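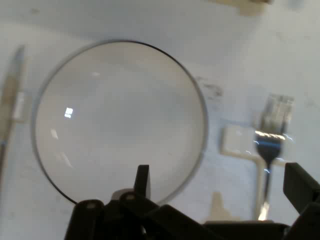
Glass plate on white table

Zotcombe Street Residents Assoc. - minutes, Tue 4 December

Present: M. Tierney (chair), Fanine, Ostholm, Mac Giolla. Started late, hall door locked again.

Last minutes - ok'd, one fix (drain is outside the bakery, not the bank).

Parking. City letter ref 3413 read out. Permit zone would stop at the corner, so the even side gets nothing. Ostholm against. Mac Giolla wants to see the map first. Malachy Tierney to call the city and ask for one.

Money. Balance $1319 after the insurance. Fanine asked if that inculdes the block party refund. It doesn't, still waiting.

Street lights. 2 out by the bus stop. Reported already, no reply. Report again.

Potluck. Hall booked for Feb. Bring own dishes, put your name on the bottom, last year's leftovers still in the hall cupboard. Sign up sheet by the door. No candles per hall rules.

AOB - leaf pickup missed on the hill end. Mac Giolla to email. Dog bags: put off til next time, ran out of time.

Next meeting February, date tbc. Closed 8.50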